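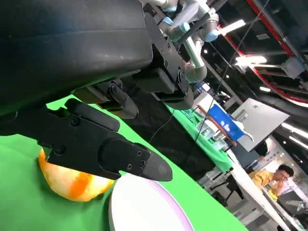 July
By the Carnow accounts team

The Carnow Pocket Saver is a savings account that sits alongside your everyday current account, and we're really pleased with how it has come out. You open it with £5, you can pay in whenever you like, and there is no monthly fee. It's meant for the sort of saving most of us do - a bit towards the car insurance, a bit towards Christmas, and something put by for when the boiler starts making that noise again.

Inside the account you can set up as many as eight pots. Each pot has its own name and, if you want one, its own target. Say you need £289 for a new washing machine: type in the figure and the date you'd like it by, and the account works out what to put away each week. If you miss a week it simply spreads the difference over the ones that are left (no telling off, no red letters). You can move money from one pot to another at any time, and the change shows straight away.

Round-ups are the part we use most ourselves. Switch them on and every card payment is rounded up to the next pound, with the pennies going into whichever pot you've picked. Spend £3.40 on a sandwich and 60p goes across. They can be paused from the same screen, which is handy in the last few days before payday!

Taking money out

Withdrawals of up to £300 a day go back to your current account at once. For anything larger, ask before 5 pm and the money will be with you the next working day. There's no charge for either, and no limit on the number of withdrawals in a month. You can also lock a pot until a date you choose. A locked pot can still be opened early, but you'll need to ring us or call in to do it.

Interest

Interest is worked out daily and paid on the first Monday of each month, into the pot that earned it. The rate is variable and is the same for every pot, locked or not. We'll write to you before it goes down. The current rate is on the sheet in every branch and on your account screen.

Who can open one

Anyone aged 16 or over with a Carnow current account. Joint accounts are welcome, and both holders can see all the pots and pay into them - though you can mark one pot as hidden if there's a birthday coming up. You can apply on your phone or at our branches in Gero and Ternau. Bring photo ID if you're coming in, plus your current account card.

Customers who already have our older Jemal Saver can switch across without closing anything. Your balance moves into a first pot called Savings, which you can rename, and standing orders carry on as they were.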